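Search articles Go

The Second Life of a Workstation

3 min read

I have a soft spot for old desktop towers, the big heavy ones with carry handles, and so does the Ison repair shop in Amville – they have taken in 1,860 of them since March. Lay one on its side, open it up, and you could lose a whole afternoon in there. 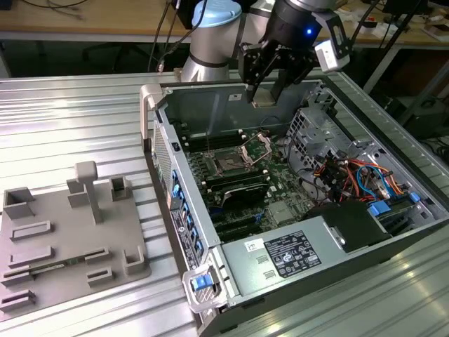
Memory first, one reader from Dogar insists, and only then the cables. I follow the same order myself, and I do love that tangle of orange and yellow by the drive cage.

Comments (2)

Vorkidum: Mine is still running after a good dusting!

tower_fan: Please do one on power supplies next.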